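The demo that wouldn't let go

October 3, 2018

I've been putting off writing this one up because I was hoping Stusach would answer my email first. They haven't, so you get my version.

Back in July I spent a day at the Flerkville site, where Mumlow has two arms handling soft goods. Bags, straps, belts, anything floppy. The sales line is that the machines can take over the fiddly prep work before packing, and that the grip is "self-limiting", so it can't pull harder than it should. I've heard that phrase from four different vendors now and I'd like one of them to define it.

The morning went fine, if slow. The arms were working through black belt bags, the sort with a plastic buckle at either end. Pick up the strap, pull it straight, lay it flat, back off. A person does this in a few seconds without looking. The arm took 19 on a good run, and everyone in the room seemed pleased with that.

Then on one cycle the left gripper got to the "back off" part and didn't open. The arm moved away anyway, with the strap still in its fingers. The bag went with it, the buckle at the other end snagged on the fixture, and for 5 seconds the thing just kept hauling. No alarm, no light. It stopped when an operator hit the red button, and the buckle let go with a crack I heard from the doorway.

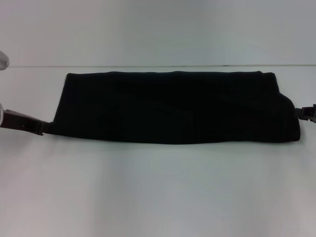 Photo: Flerkville site, used with permission

What looks like a belt bag on a bare table is about as easy as this job gets. Black cloth, white surface, a strap at one end for the gripper to go after. If you were going to pick conditions to make a robot look good, you'd pick those.

The explanation I was given on the day was that the open command had been sent, and the software took "sent" to mean "done". Nothing checked the finger position before the arm moved. Fair enough, bugs happen. But the force limit should have caught it even so, and the force limit was apparently set for the heavier line and never brought down. So that's the self-limiting part. It limits itself to whatever somebody typed in last.

I asked how often a grip fails to release. The answer was once in 1,491 cycles, which sounded very precise, so I asked how it was measured. It was the number of cycles they had run since the last restart. One failure, divided by that. I don't know what to call it, but I wouldn't put it on a brochure.

Abdella, who make the controller, did send me a short reply. They say a position check is available and is switched off by default for speed. I'd have thought a machine that pulls on things near people's hands might ship with it switched on -- call me old-fashioned.

Mumlow tell me they've now turned the check on and dropped the force limit, and that they'll run 4,000 cycles before anyone stands next to the arms again. Good. I've asked to see the log when it's finished, including the stops. If it turns up I'll post it here.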